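Teaching Givus to Tidy a Nightstand

By Veronika Zürcher
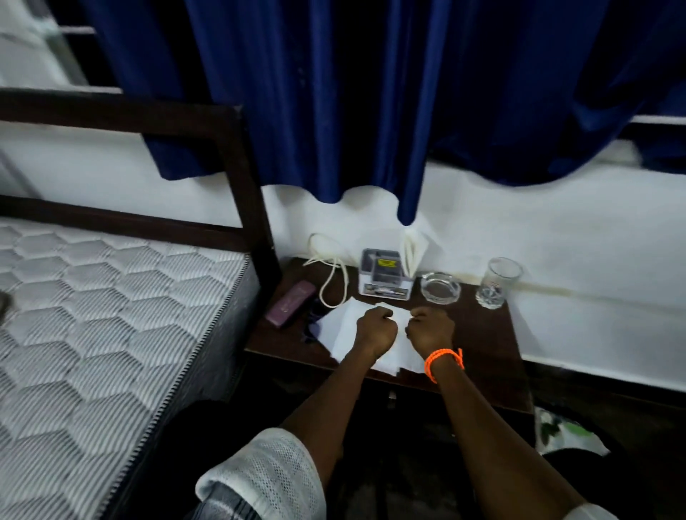

I should start by saying I never meant to build a robot. I meant to build a shelf. But the shared workshop in Westerberg has one long bench by the window, and if you're sawing at one end of it you end up chatting with whoever's soldering at the other, and that's how I met Ilari Turunen and his box of secondhand motors. By the end of August I had no shelf and half of an arm!

The arm is called Givus. It has 4 joints (five if you're generous and count the wrist, which still sticks) and a two-finger gripper we've reprinted more times than I'd like to admit. The idea was modest. I wanted something on wheels that could roll up to a bedside table and straighten the mess on it. Papers, glasses, cables, all the stuff that piles up when you read in bed and don't have a proper desk. My mother can't bend much these days and her nightstand is a landslide waiting to happen, so there was a real customer from the start.

Ilari thought we could just program the moves. Go here, close, lift, go there. We tried that for most of the summer, and it was fine with a wooden block. Then I gave it a small stack of paper and it pushed the whole lot onto the floor. Paper is awful! It slides, it fans out, the top sheet goes one way and the bottom one stays put. People hold a stack down with one hand and fuss with the other and never think about it.

So we changed course and started recording people. You wear a little camera on your head and do the chore yourself, bare hands, at a real table with real junk on it, and the software learns from what it sees. Kerstin Nyberg had done something similar with laundry over in Triltlow and lent us her scripts, plus a long email full of warnings. Do it slowly. Don't tidy up first. Use more than one room, or the robot will think the whole world has your wallpaper.

She was right about all of it, especially the slow part. My first recordings were useless. I'm a fast, sloppy tidier and my hands were a blur. Now I stop between moves, hands resting on the pages for a beat, and then go on. It feels silly for the first ten minutes and then it gets almost soothing, like a very dull kind of yoga.

We have 500 clips now. Each one is roughly 35 seconds long, and labeling them took far longer than making them. Ilari wrote a tool that guesses when a hand starts pushing and when it lets go, and I sat there with tea correcting the guesses. It loses the thread when one hand covers the other, so those bits I mark myself. Clear glass is the other headache - the software looks right through a tumbler and reports an open spot, perfect for putting things down. We had one very loud evening over that.

Money, since everyone asks. The total so far is 1299 dollars, and the biggest bite of that was the motors for the shoulder. The first set came out of Ilari's box and they simply weren't strong enough to hold the arm out straight. The base is an old tea cart from a yard sale in Gasau with new casters and a car battery on the bottom shelf to keep it from tipping.

Does it work? Sort of! Givus can now press on a stack with the back of its gripper and nudge the edges into line, and it gets there more often than it doesn't. It still can't cope with a charging cord lying across the pages. Ilari wants to add a second arm. I want to fix the wrist first, and we've agreed to argue about it again once the new bearings arrive.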